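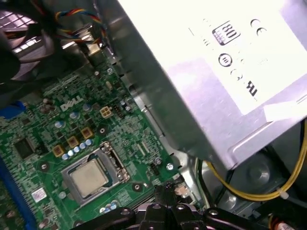 Figure 4-1. Processor socket with the cooler removed; power supply at upper right.

4.3 Replacing the thermal compound

Carry out this procedure when the Katodier monitor reports a processor temperature warning that returns after the air filters have been cleaned. It applies to Vorndale desktop units with a socketed processor.

Before you start

You need a lint-free cloth, isopropyl alcohol, a wrist strap and a tube of compound. Istis units under warranty must be logged with the service desk first (contact: Stavros Gavalas).

1. Shut down the operating system. Run the unit for 10 minutes beforehand if the old compound is known to be hard.
2. Switch off the power supply and unplug the power cord. Wait 30 seconds.
3. Remove the side panel and lay the chassis flat.
4. Unplug the cooler fan lead from the board.
5. Loosen the cooler screws in a cross pattern, a half turn at a time. Twist the cooler slightly before lifting.

CAUTION: Do not pull the cooler straight up. Dried compound can draw the processor out of a closed socket and bend contacts.

6. Wipe the processor lid and the cooler base with alcohol until the cloth comes away clean. Let both surfaces dry.
7. Apply a single dot of compound to the center of the lid. Do not spread it.
8. Lower the cooler, start all screws by hand, then tighten in the same cross pattern.
9. Reconnect the fan lead.

NOTE: Compound stored for more than 24 months should be discarded - even if the tube is sealed.

4.4 Checking the power supply rating

Record the rating before ordering a replacement. Read it from the label, not from the packing list, as units refitted at the Fragkou depot may differ from their original build.
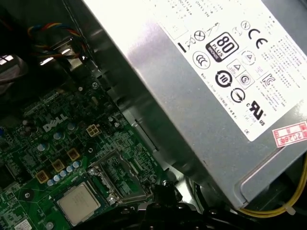
Figure 4-2. Power supply label with efficiency logo (80 PLUS Bronze) and certification marks.

1. Find the output table and copy the total wattage to the service sheet.
2. Copy the part number and revision.
3. Choose a replacement of equal or higher wattage.

WARNING: Never open the power supply housing. There are no serviceable parts inside.

Allow about 20 minutes for both procedures. Refit the side panel before restoring power.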